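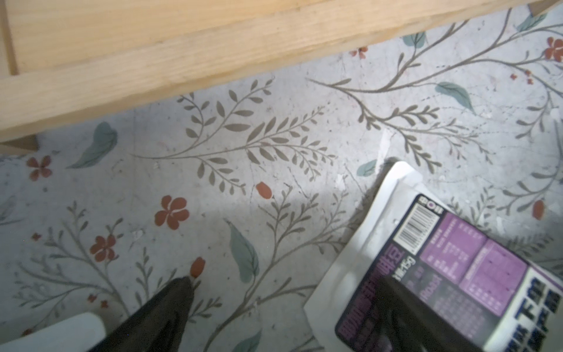 小袋ピッキングの把持実験 Brollia 画像ギャラリー

更新:2020年9月21日 文責:Urho Oksanen(訳は研究室で、荒いです)

8月から回してる双腕の小袋把持、とりあえず写真だけ先に上げます。本文はあとで。
課題は単純。机に散らばった小袋をつまんで棚の上段に並べる。それだけなんだけど、薄い、滑る、端がめくれる、柄つきのシートに紛れる。硬い箱でうまくいった方策をそのまま持ってくると全然だめでした。

やったこと、ざっくり。
・遠隔操作のデモを300本集めた
・固定カメラと手首カメラの両方を入力にした方策(Tanguy)を学習
・比較用に固定カメラのみの方策(Brandov)も同じデモで学習
・学習は2,000エポック。評価は各50試行
・失敗は「空振り」と「押し逃げ」の2種類に分けて記録

空振りは指が袋の手前で閉じるやつ。押し逃げは指先が縁に当たって袋が滑っていくやつ。見た目は似てるけど原因が違うので、まとめて数えると改善点が分からなくなる。前回の報告でまとめてしまってたのは反省。

全体の配置
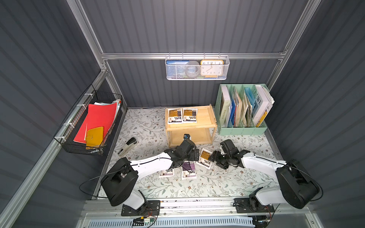 双腕の作業台。小袋は左右のグリッパの間、奥が二段の木の棚。上段に小袋が2つ並んでいる。

配置メモ。棚の位置は固定、袋の置き方は試行ごとに変える。向きもばらばらでOK。裏返しも可。最初は表向きだけに揃えてたけど、それだと裏面のバーコードや成分表が見えたとたんに迷う方策ができてしまい、やり直し。デモの300本は全部取り直した後の数です。
机のシートは植物柄のまま。無地にすれば楽なのは分かってる。ただFalimwoodの卓上課題セットが柄つき前提なので、そこは合わせた。葉っぱの輪郭を袋の縁と間違えるケースがどれくらい出るか見たい、というのもある。
あと周りの文具や書類立ても片付けない方針。背景が少しうるさいくらいの方が後で効きます(たぶん)。

手首カメラ 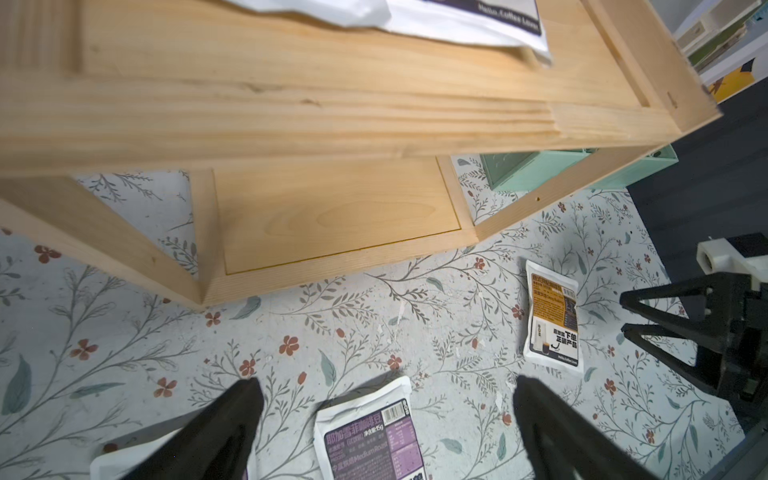 Tanguyで効いてるのは、閉じる直前の位置合わせだと思ってる。固定カメラだけだと指と袋の前後関係が読みにくく、Brandovは手前で閉じがち。手首側なら左右の黒い指の間に紫ラベルの袋が入っているのがそのまま見えるので、ずれの方向が画像から取れる。一方で弱点もあって、左下の袋みたいに指の下から白い角しか出てない場合は手首側だけでは足りず、固定カメラ頼み。この隠れ方はかなり厄介。結局両方いる、というのが今のところの結論です。棚の上段も画面に入るので、置く側の目印としても使えてる様子。

結果の傾向だけ先に。空振りは手首カメラありで目に見えて減った。押し逃げはあまり変わらず。こっちは視覚より指先の入れ方の問題っぽいので、次は接近角度をデモの段階で揃えてみるつもり。
成功率の表は集計し直し中。失敗の分類ラベルに付け間違いが見つかったため、、数字は確定してから載せます。

まだやってないこと
・袋が重なった状態からの把持
・照明を変えた評価
・左右の腕での受け渡し(デモは少しだけあり、学習には未使用)

動画は容量オーバーで上げられず。圧縮したら追加しまs。
データの置き場所とファイル名の規則はBrollia内の共有メモを見てください。8月前半の分は古い規則のままなので、読み込むとき注意。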